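# Things people gave us for the kitchen, and what I think of them

I was asked to put together a gallery page for the flat on Brikside, mostly by Shobha Chacko, who thinks the kitchen has "character". I have lived with the character for long enough to have my doubts. It came to us furnished, and then everyone we knew began furnishing it again.

The rule for the page was that every object gets a line or two, whether or not I like it. The others voted on which things should have a proper photograph. I lost that vote, and so the gallery is one picture long. The rest are written entries until somebody else wants to go round with a lamp and a cloth.

## Written entries

**The Laretti kettle.** Sold to Hsin-yi Hsueh as a quiet kettle. It is quiet until it boils, and then it is a kettle. I have been told the whistle is "a softer note", and I'd like to know softer than what.

**The bread bin.** Came from Jayanthi Poduval when she moved. The lid is supposed to keep a loaf fresh for a week. I tried it with a plain white loaf on a Tuesday and by Friday I was making toast to hide the evidence. It does keep the crumbs in, I'll give it that, except for the ones that were out already.

**Six egg cups.** There are four of us and two of us don't eat eggs. They stack nicely.

**The Broltska knife block.** Vimala Rodrigues swears by it. The slots are all the same width and the knives are not, so the small one rattles and the big one has to be persuaded. The knives themselves are fine – I sharpened them myself and would like that noted.

**The spice rack.** Labelled by Pavithra Pisharody in very good handwriting. I have no quarrel with the labels, only with how far they can be trusted. The jar marked cumin has been coriander since April, and the jar marked coriander is empty.

**The wall calendar.** From the Varma hardware shop, given away free with any purchase over a certain amount. I bought a plug. The months are correct as far as I have checked.

**The big saucepan.** Bought second-hand, and the only thing on this page I would carry out of a fire. The handle has been off and on again. Shobha says it is too heavy and she uses it every single day.

## On the wallpaper

I can't do a page on this kitchen without it. It is white with a pink leopard sort of print, and it goes right round the corner by the worktop. Two of the rolls cost more than my winter coat, and the receipt, which I have kept, says 488 for the lot. Pavithra chose it. Her argument was that a small room should be bold. My argument was that a small room should be left alone, and you can tell from the walls how that went.

What I will say in its favour is that the pattern hides a bad join very well. Jayanthi and I hung the first length slightly off true and had to look for some time to find where we had gone wrong. If you stare at it for long enough the blobs begin to look like hearts. Vimala says they are hearts. I say some of them are, at most.

## On the worktop

Cream and beige, marbled, and here before any of us. The letting agent called it "timeless", a word I have learned to read as "we are not replacing it". It goes with nothing else in the room and has outlasted two toasters.

Its real fault is that crumbs vanish into the veins. You wipe it, you stand back, you are pleased with yourself, and then the light changes. Hsin-yi holds that a worktop which hides crumbs is doing its job. I hold that the crumbs are still there. We have had this talk about 100 times and neither of us has moved.

## The photographed entry

The vote was for the red plate. It is plastic and shaped like a flower, with scalloped petals and a gold and orange emblem in the middle, and it came with a tin of biscuits on it – a present to Shobha from an aunt. The biscuits went in an evening. The plate stayed.

People who visit always pick it up. Then they ask what the little figure in the centre is meant to be, and they each get a different answer depending on who is in the room. Shobha says luck. Pavithra says it's just a nice pattern. I have looked at it over a good many cups of tea and am not ready to commit myself.

My complaints, for the record: nothing sits flat on it except biscuits, it shows every smudge, and it doesn't fit in the rack beside the ordinary plates, so it lives wherever it was last put down. Against that, it has been dropped more often than any other plate we own and it is still a plate. Jayanthi once offered me seven pounds for it, as a joke I think, and I found that I said no.

Corrections to any of the entries can be left on the fridge. Shobha has already left three.

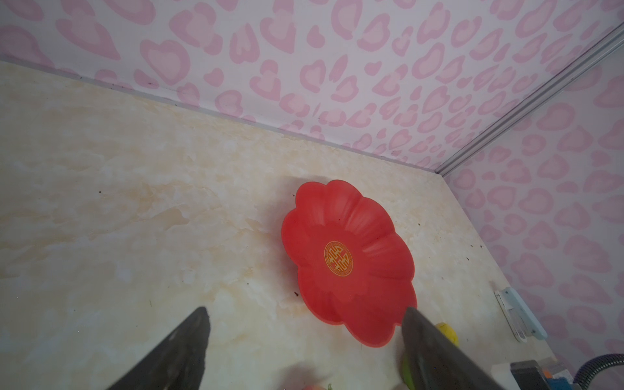 The red plate, on the worktop, with Pavithra's wallpaper behind. Winner of the vote, four to one.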